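Home › Kitchen & Table › Storing fruit and veg

Fruit bowl etiquette – what goes in with what?
Started by Rosimeire Holanda, March 16, 2022

Rosimeire Holanda wrote:
Hello all, long-time reader and very occasional poster. We've moved into the new flat (hooray!) and I finally have a proper table by a window, so of course I went a bit mad at the market and came home with far more fruit than two people can sensibly eat. My mother kept everything in one great heap and I've always done the same, but my plums keep going soft before I get to them. Do you lot separate things, or am I fussing?

Jannik_J wrote:
Welcome back! You're not fussing. Apples are the culprits, they give off the gas that ripens everything else. Mine live in the fridge drawer, and the bowl is for oranges and lemons and whatever I mean to eat by tomorrow.

Sándor Orbán wrote:
I'm going to disagree with Jannik, gently. A cold apple is a miserable thing, and if you eat fruit at the rate we do it never has time to spoil. One big bowl, out where people can see it, and it's gone. I bought a Jaltness bowl eight years ago, far too wide for the shelf, and it has never once been put away.

michalis.v wrote:
Depends on the window, surely. Full sun in June and nothing lasts, whatever you put it in. Do keep your tomatoes out of the fridge though, I will argue with anyone about that.

Rosimeire Holanda wrote:
Thank you, all of you, this is lovely. I had a go at sorting it all out this afternoon, so tell me what you think.
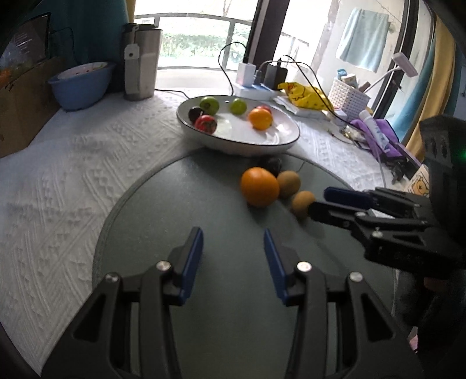
My idea was to keep the kiwis away from the apples until I want them ripe, and I'm rather pleased with myself for thinking of it. So the green apples stay in the white bowl with the tomato, and the kiwis have gone on the little round table next to the big orange. There's still a plum in with the apples, I know, I know – that one's for tonight. Does the tomato count as fruit for these purposes, or should it have a place of its own?

Jannik_J wrote:
Much better! I'd still move that plum, and the tomato would be happier on its own too.

Sándor Orbán wrote:
Leave the tomato where it is, it looks cheerful with the apples. Lovely tablecloth, by the way. My aunt had a white one with a raised pattern a bit like it and we weren't allowed so much as a cup of tea near it.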